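**Rerkholm Shared Workshop – hand-held gripper build**
Minutes, April working meeting

Present: Tomoyo Kuroda (chair, mechanical), Onishi (electronics), Hedar (printing and fasteners), two bench members.
Minutes: Hedar.
Started 7:00 pm.

**1. Previous minutes**

Accepted with one correction. Item 4 gave the linkage hole spacing for the old arms. The drawing in the project folder has the right value and takes priority over the minutes.

**2. Status of the tool**

Kuroda reported that the second tool, named Lullura to keep it apart from the first one in the logs, is assembled and closes under hand force. Both fingers are fitted. The linkage arms are the revised pair with the wider section near the lower pivots. The arms now carry brass-colored bushings in circular recesses. The first tool ran screw shanks directly in the plastic and had visible play at the fingertips after a few evenings of use.

The bushings are a press fit. Two of the recesses printed tight and were opened with a hand reamer. Hedar to add clearance to the model so that the next set needs no reaming. The larger bushing near the base went in straight on the first attempt and its recess is to be left as drawn.

Kuroda asked that nobody put oil on the pivots. Oil from the first tool reached the finger faces and everything gripped that week had to be wiped down. Dry lubricant is in the drawer under the drill press.

**3. Finger faces**

The faces are bare plastic with screw holes for pads. Discussion on whether to fit pads now or log a set of grips without them first.

Onishi was in favor of pads now. His position was that bare faces will slip on anything smooth and that the resulting log will only tell us what we already know. Kuroda wanted a baseline. With pads on, alignment faults in the linkage are hidden by the give in the rubber, and the arms then get blamed for something else later. Hedar had no preference as long as the holes are not drilled out again.

Decision: baseline first, bare faces, then pads. The baseline is 200 grips across the object set. Pads go on after that with no other change to the tool.

**4. Object set**

The set stands at seven objects. The list was read out and one was replaced: the drinking glass is out, having chipped in the storage tub. The white pump bottle stays. It is the awkward one of the set for three reasons given by Kuroda:

- The collar and the body are different widths, so a grip that is slightly high lands on the step between them.
- The nozzle sticks out to one side, and the bottle can turn in the fingers if the contact is off center.
- The head moves if it is pushed down, which spoils the height reading.

Onishi suggested locking the pump head with tape. Not agreed. Tape changes the surface exactly where the fingers meet it. The bottle is to be used as it is, and the nozzle direction noted for every grip (left, right, toward operator, away from operator).

One bench member asked about fill level. The bottle is to be weighed before each session and the weight written on the sheet. No target weight was set.

**5. Grip procedure**

The written procedure was gone through line by line. Changes as follows.

5.1 The object starts upright on a flat base. Operators had been handing objects to each other between grips and the starting position was different every time.

5.2 The tool is brought in with the fingers open past the width of the object. Close until both fingers touch, pause, then close fully. The pause is there so that uneven contact can be seen. If one finger touches early, open, shift the tool and start again. Log the restart.

5.3 Lift only after full closure. Hold for a count of seven. Set down on the base. Open.

5.4 A grip counts as failed if the object turns, slides or drops. A grip that needs a second hand also counts as failed. There was some disagreement on turning. Onishi would allow a small turn on round objects, as it makes no difference to whether the thing is held. Kuroda said that for the bottle it matters, because the nozzle is then pointing somewhere else. The strict version stands for the whole set so that there is only one rule to remember.

5.5 Height of contact is to be written in words (body, collar, head) and not measured. The ruler jig took longer than the grips did.

**6. Electronics**

Onishi has the encoder on the bench and reading. It is not fitted to Lullura. The shaft adapter printed undersize and split when pressed on. A second adapter is drawn with a slot and a clamp screw.

The test board logged 1062 samples in its last run with no gaps. Readings were steady with the shaft held still. When the shaft was turned quickly by hand the direction flipped twice, which Onishi puts down to the loose jumper on the second channel. The jumper is to be replaced with a soldered lead before anything else is changed.

Cable route: along the outside of the left arm, with slack at the lower pivot. Kuroda objected to the outside route on the grounds that it catches on bench edges. The inside route is too close to the fingers when the tool is closed. Outside route accepted with a printed clip at mid-arm. Hedar to draw the clip.

Until the encoder is fitted, finger opening is recorded as open or closed only. Sheets with estimated openings in millimeters from earlier sessions are to be kept but not merged with the new log.

**7. Printing and fasteners**

The gray filament used for the fingers and arms is down to one part roll. There is enough for a spare pair of fingers but not for a pair of arms. Agreed to print the fingers now and to order another roll of the same stock. Mixed rolls are acceptable for clips and adapters, not for parts that carry load.

Two screws on the right finger had backed out by the end of the last session. They are the short ones and do not reach full thread depth. Hedar will swap them for the next length up. Thread locker was proposed and turned down: it attacks some plastics and there is no information for this one. Check all finger screws at the start of each session and tick the box on the sheet. The box has been on the sheet since the first tool and has mostly been left blank.

The printer bed is leaving a raised edge on the first layer. This has to be scraped off any face that meets a bushing. Bed height to be reset by whoever prints next, and written on the card.

**8. Bench use**

The wooden table is fine for grips as long as the white base surface is on it. Objects set directly on the wood tend to walk when the fingers close unevenly. The base is to be wiped before use and put back flat, not leaned behind the cabinet, where it picks up a bow.

Drilling and sanding are to be done at the other end of the room. There was plastic dust in one of the pivots when the first tool was last taken apart.

**9. Drawings and files**

There are three versions of the left arm in the folder and the file names do not say which one was printed. Kuroda will move the unused two to an archive folder and add a letter to the current one. From now on the letter goes on the part as well, raised, on the side facing the operator.

Log sheets are to be typed up by the person who ran the session. Handwritten sheets go in the red binder afterward. Restarts under 5.2 get their own column – the notes field is not searchable in practice.

**10. Other business**

Request from a bench member to try the tool left-handed. No objection. Log it as a separate block and do not count it toward the baseline.

Onishi asked whether a trigger return spring is planned. It is, after the pads. The present tool is opened by hand.

**Actions**

| Item | Who | Task |
|---|---|---|
| 2 | Hedar | Add clearance to small bushing recesses in model |
| 3 | Kuroda | Run bare-face baseline, full object set |
| 4 | Kuroda | Replacement for the drinking glass |
| 6 | Onishi | Solder second encoder channel, print slotted adapter |
| 6 | Hedar | Draw mid-arm cable clip |
| 7 | Hedar | Spare fingers, longer finger screws, order filament |
| 9 | Kuroda | Archive old arm files, letter the current one |

Next meeting once the baseline sheets are typed up. Closed 8:40 pm.

**Attachment** 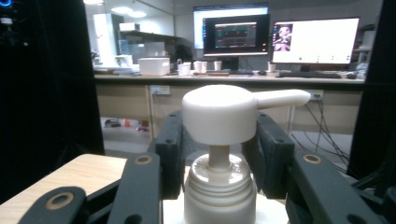
*Fig. 1. Pump bottle between the bare fingers, nozzle to the right.*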